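# Buying the bench before the arm

Grultcombe packs mixed grocery orders for small shops, and for years it did so by hand. When Cameron Dunstan was given money to automate one packing station, he started with a list of robot arms. Two months later he had crossed most of them out and was pricing tables.

The reason was in his own quotes. Three of the four suppliers had left out everything under and beside the arm: the work surface, the crates, the fixtures, the hours spent setting up. Oltari listed those items line by line, and its total looked the highest until Dunstan added the missing pieces to the others.

"The arm is the part you can compare," he says. "The rest you have to go and ask for."

## Plan on screen first

Tadeo Huenchumán, who handles layout at Gridasetti, asked for a product list before he would talk about reach or payload. Dunstan sent him 89 items. Huenchumán picked out a few with very different shapes and put them into a simulated station, with a perforated tabletop and a yellow crate for the packed goods.

The software license was a small line in the budget. It let the two men argue about spacing and crate position before any metal was ordered — and they argued a good deal. Dunstan wanted a smaller table to save floor space. Huenchumán wanted room to approach each item from more than one side. They settled on the larger table and gave up a storage rack.

A carton, a bowl, a banana, a bottle and a plain gray block share the tabletop with the crate in one of the layouts. 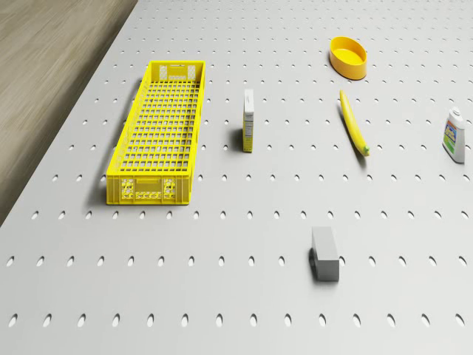

## What went into the budget

Dunstan's final request had 4 headings:

- arm, controller and gripper
- table, crates and fixtures
- simulation and setup time
- spares and training

He kept spares separate so they couldn't be trimmed to pay for something else. Training covers 2 operators on each shift. The old packing bench, known in the building as Joseph, stays in place until the new station has run through October, and its floor space is charged to the project.

Delivery is quoted at 3 months. The table comes first.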